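Section 4. Airing and Resting the Topper

Applies to the Mosdale quilted topper and the Cropper underlay. Revised July 2023 by Freya Bloxham, Sanport Bedding.

The sales leaflet says the Mosdale "refreshes itself." We have had ours for years and have yet to see it do that. Follow the steps below and ignore the leaflet.

4.1 First airing

1. Cut the outer wrap with blunt scissors. The pull tab is supposed to do this job. It usually tears off in your hand.

2. Unroll the topper on the bare mattress, label side down.

3. Open a window and leave the room for the day. The leaflet promises full height in an hour. Allow overnight, and longer in a cold room.

4. Press the middle with your palm. If the dent stays, wait another night before you put a sheet on.

Caution: Do not use a hair dryer or a heater to speed this up. The filling can scorch under the cover before you smell anything.

4.2 Straps

5. Hook the corner straps under the mattress, starting at the head end. On mattresses deeper than 23 cm the straps will reach, but they pull the corners up into a curl. We don't consider that a fit, whatever the size chart says.

6. Check the straps again after a week. They loosen.

Note: Anti-slip sprays are sold for this purpose. Poppy Wainwright in our returns room tried the Cluvberg one on a sample bed and got a sticky mattress and a topper that still moved.

4.3 Daytime use

7. Keep a blanket over the topper if the bed doubles as a table during the day. Quilting catches on staples and sharp corners.

8. Put small things in a tray or a box lid. A book laid flat in the bottom gives them something firm to sit on.
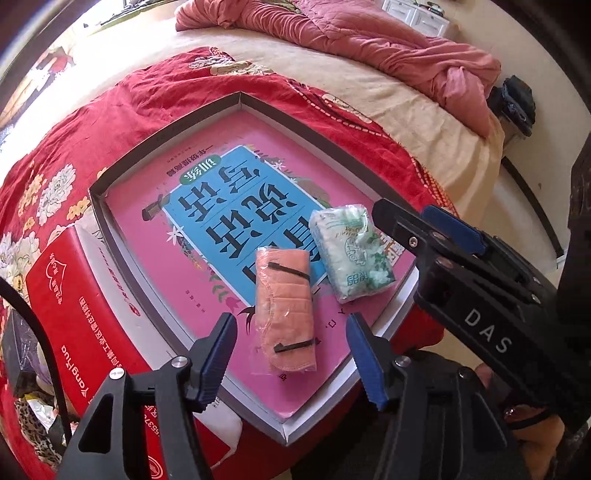
A pink workbook lying in a tray on the bed.

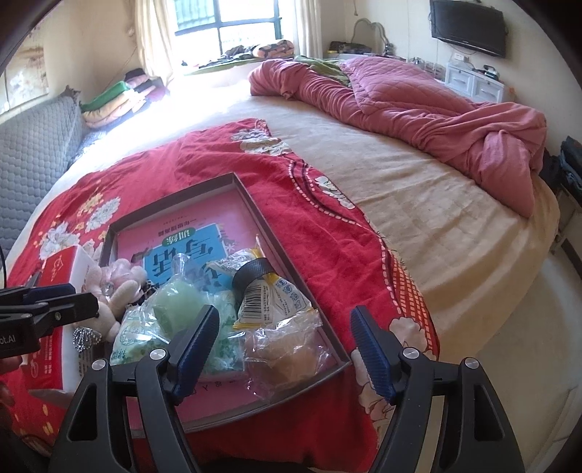

9. Clear the bed before night and shake the blanket outdoors.

4.4 Stains

10. Blot with cold water and a white cloth. Do not rub.

11. Treat "stain-proof" as a hopeful word. The coating was tested for 200 wipes, with plain water, on a flat sample. Coffee was not part of the test.

12. Dry flat, away from sun. Hanging the topper over a line shifts the filling to both ends, and it won't go back.

For washing, see Section 5.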